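Break Room > Storage > Lockers

Lockers for a 20-person shop, vents or no vents?

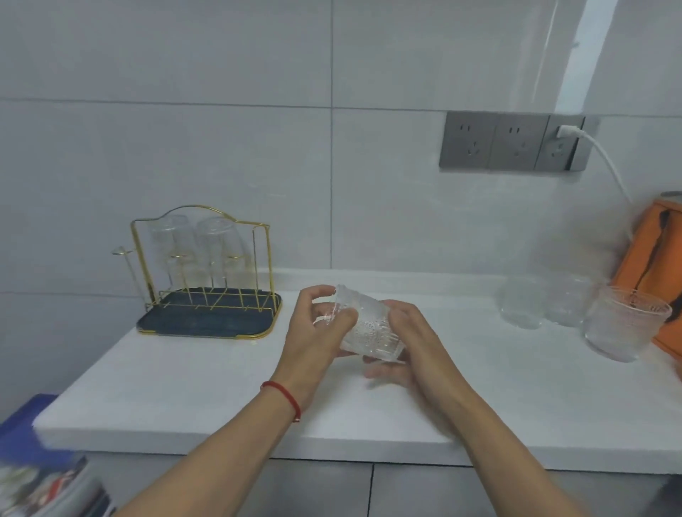
A dimpled glass tumbler and a gold cup rack on the counter.

I'm pricing staff lockers and the Flenda quote came in at $900 more with vented doors. Do we need them? People leave boots in there overnight.

Eusebio Quispe
Boots? Then yes, get the vents! We bought solid doors from Trorkham in September and I ended up drilling holes in every one (loud, ugly, never again).

zalon_53
depends on the room. ours are solid and fine

Brynjólfsdóttir
Ask for a sloped top too, or they'll pile junk up there.

Sign up for our newsletter | No thanks
Contact us | Back to top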